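Texte > Robotik > Meinung
Zuletzt aktualisiert: Oktober

Die missglückten Durchgänge gehören in den Datensatz

Wer einem lernenden System das Greifen beibringen will, braucht Beispiele. Ein Mensch führt die Arme, die Gelenkwerte und Kamerabilder werden mitgeschrieben, und am Ende liegt eine Episode auf der Platte. Danach sieht sie jemand durch und entscheidet, ob sie bleibt. Über das Führen der Arme wird viel geschrieben, über das Durchsehen fast nichts. Ich halte die zweite Arbeit für die wichtigere, und ich halte die übliche Art, sie zu machen, für falsch.

Üblich ist, dass alles rausfliegt, was nicht sauber aussieht. Der Griff sitzt erst beim zweiten Versuch: weg. Das Teil rutscht, wird neu gefasst und landet trotzdem da, wo es hinsoll: weg. Der Bediener zögert zwei Sekunden, weil er den Abstand nicht einschätzen kann: auch weg. In unserem letzten Satz, intern Sarnilach genannt, hatten wir 252 Episoden aufgenommen. 53 davon waren nach der ersten Durchsicht gestrichen, und als ich mir die Streichungen später angesehen habe, war bei den meisten die Aufgabe am Ende erledigt. Sie waren bloß unschön.
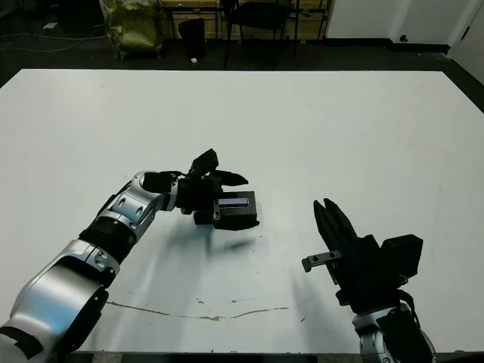
Was lernt ein System aus einer Episode, in der etwas danebengeht?

Es lernt den Weg zurück. Wenn der Datensatz nur Bewegungen enthält, die vom Anfang bis zum Ende glatt verlaufen, kennt das Modell keinen Zustand neben dieser glatten Bahn. Liegt die Hand einen Zentimeter zu weit links, hat es dafür kein Beispiel und macht irgendetwas. Eine Episode, in der ein Mensch denselben Zentimeter korrigiert, ist genau das fehlende Beispiel. Voraussetzung ist, dass die Korrektur mit aufgenommen und nicht herausgeschnitten wird.

Der Einwand dagegen ist bekannt und nicht dumm: Wer Fehler aufnimmt, trainiert Fehler. Ein Modell, das nachahmt, unterscheidet von sich aus nicht zwischen dem Fehlgriff und der Korrektur danach. Das stimmt, und deshalb bin ich auch nicht dafür, alles ungeprüft hineinzuschütten. Eine Episode, in der das Teil vom Tisch fällt und der Bediener aufhört, hat im Nachahmungstraining wenig verloren. Eine, in der er neu ansetzt und fertig wird, hat dort sehr viel verloren, wenn man sie streicht. Dazwischen liegt ein Streifen von Fällen, über die man reden muss, und für die ein Haken in einer Spalte nicht reicht.

Wir haben deshalb angefangen, Abschnitte zu kennzeichnen. Der Bediener drückt ein Pedal, wenn er merkt, dass er korrigiert, und lässt es los, wenn er wieder im normalen Ablauf ist. Das Skript, das die Marken auswertet, heißt bei uns Gakley. Es ist kurz und nicht besonders schön. Beim Training kann man die Abschnitte dann unterschiedlich gewichten oder den Fehlgriff selbst ausblenden und nur die Rückkehr behalten. Pro Durchgang kostet das kaum Zeit. Es kostet allerdings Gewöhnung, und in der ersten Woche war das Pedal in der Hälfte der Fälle zu spät gedrückt.
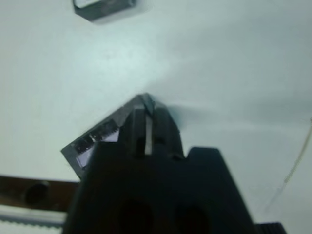 Ob eine Episode brauchbar ist, lässt sich außerdem selten aus einer einzigen Kamera beurteilen. Die meisten von uns sehen beim Durchsehen nur die Kopfkamera an, weil man dort den Ablauf am bequemsten versteht. Das Modell bekommt aber auch die Handgelenkkameras, und die zeigen etwas anderes. Auf der Ansicht oben nimmt der schwarze Greifer einen großen Teil der unteren Hälfte ein, der dunkelgraue Block am oberen Rand ist angeschnitten, und dazwischen liegt viel helle, leere Fläche. Dazu ist alles leicht unscharf. Mit solchen Bildern muss das Modell arbeiten. Wer einem Bediener vorwirft, er habe unnötig gezögert, sollte sich vorher die gleiche Stelle am Handgelenk ansehen. Oft erkennt man dann, dass ein Teil gerade verdeckt war oder aus dem Blickfeld lief, und das Zögern ist plötzlich eine vernünftige Handlung, die ich im Datensatz haben möchte.

Mein zweiter Punkt betrifft die Bediener. Wer weiß, dass unsaubere Durchgänge gestrichen werden, bedient anders. Er fährt langsamer, er sucht sich die leichte Ausgangslage, er legt das Teil vor dem Start noch schnell gerade hin. Nichts davon steht im Protokoll. Bei einem früheren Satz, Jostania, hatten wir fünf Bediener, und nach einem Monat sahen ihre Episoden fast gleich aus. Wir waren damals zufrieden und haben das für Qualität gehalten. Im Einsatz brauchte das Modell dann eine Ausgangslage, die auf wenige Grad stimmte, und ich bin ziemlich sicher, dass wir ihm das durch unsere Auswahl beigebracht haben. Beweisen kann ich es nicht. Die gestrichenen Aufnahmen von damals sind gelöscht – Speicherplatz war knapp, und keiner wollte sie haben.

Das Löschen ist für mich der eigentliche Fehler. Eine Entscheidung über die Auswahl kann man später ändern, wenn die Daten noch da sind. Bei Sarnilach haben wir die 53 gestrichenen Episoden aufgehoben und 20 davon mit nachträglichen Marken wieder aufgenommen. Das Nachmarkieren von Hand war mühsam und hat länger gedauert als das Aufnehmen.

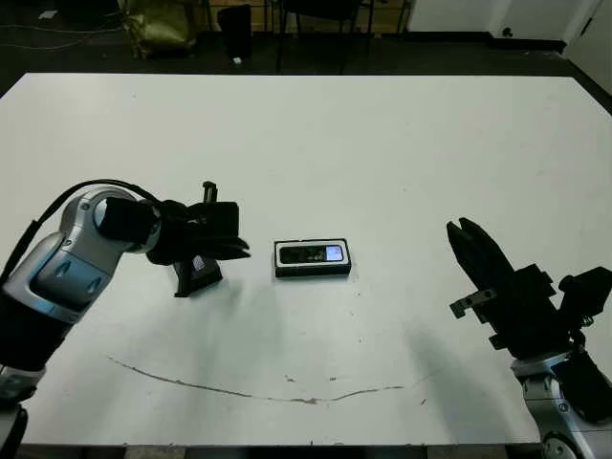

Trotzdem würde ich es wieder so machen. Beim nachträglichen Ansehen ist uns erst klar geworden, welche Fehlgriffe sich wiederholen. Flache Teile werden zu hoch angefahren, bei zwei Armen kommt der zweite zu früh dazu, und beim Ablegen wird der Greifer geöffnet, bevor das Teil richtig aufliegt. So eine Liste schreibt man nicht am Schreibtisch. Sie steht in genau den Aufnahmen, die sonst im Papierkorb landen, und sie sagt einem ziemlich genau, welche Beispiele man als Nächstes sammeln sollte.

Ich höre manchmal, das alles erledige sich mit der Menge. Wenn man nur genug Stunden aufnehme, seien die Korrekturen von selbst dabei. Das glaube ich nicht, solange am Ende dieselbe Durchsicht mit demselben Maßstab steht. Zehnmal so viele Episoden, aus denen man jedes Nachfassen entfernt, enthalten immer noch kein Nachfassen. Größere Gruppen können sich das vielleicht leisten und holen es später mit dem laufenden System wieder herein. Wir haben einen Tisch und zwei Arme, und jede Stunde daran ist verplant.

Für den nächsten Satz, er läuft unter Kruger, haben wir die Regeln geändert. Gestrichen wird nur noch, wenn die Aufzeichnung technisch kaputt ist, also bei fehlenden Bildern, versetzten Zeitstempeln oder einem Notaus mitten in der Bewegung. Abgebrochene Versuche kommen in einen eigenen Ordner. Alles andere bleibt, mit Marken. Die Ausgangslagen werden ausgelost, und wer bedient, entscheidet nicht mehr selbst über die eigenen Episoden. Offen ist, wie stark die Korrekturabschnitte gewichtet werden sollen. Dazu gibt es bei uns zwei Meinungen, und ich gehöre zu denen, die erst einmal ohne Abzug trainieren wollen.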